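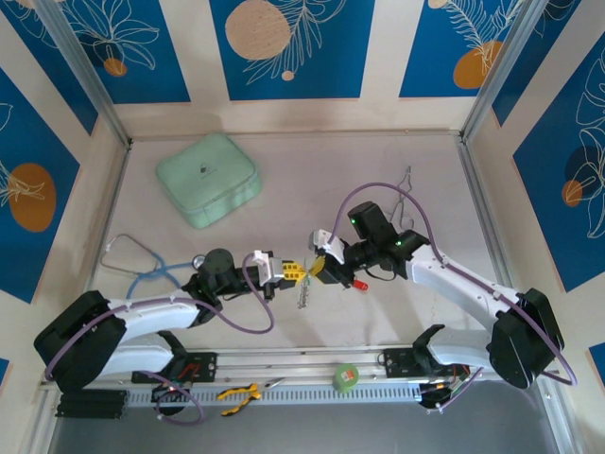 Nekwood, 12/05/2023
By Iveta Jireš

Workshop tips: handing small parts from arm to arm

Most of our failed handovers at Grenda came down to bench habits. Over 100 trials with two arms, these changes helped.

Meet in the middle. With both grippers closing in at the center of the floor, neither arm has to stretch.

Give cables a long, slack loop at the wrist. Short ones tugged the gripper off line.

Leave clutter in. We trained one policy on a bare floor and one with a pouch, a stethoscope and other odd items lying about - the second dropped 4 parts in 100, the first 33.

Use bright parts. Yellow shows up well on a pale beige floor.

Park pliers and tape on the front rail, and check that they clear the arm bases before each run.

Contact: Grenda workshop desk | © 2023 Grenda | Back to top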